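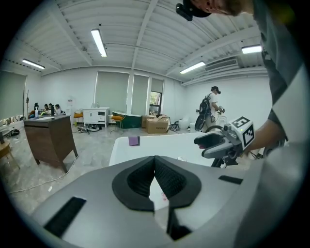
What's the best way to get a white tabletop clean without leaving streaks?

Wipe it with a barely damp sponge and plain water, then go over it straight away with a dry cotton cloth, working in one direction the whole way along.

Welcome to the Pritholm cleaning gallery, put together by Kartini Manurung over a long and rather cheerful November (with plenty of tea, I'll admit!). I do love a small, soft sponge like the purple one on the white top, and I'm forever telling people to rinse theirs well and let it dry on its side. Dark wooden desks like a gentler hand, so lift the papers off first and keep your spray bottle for the cloth, never the wood.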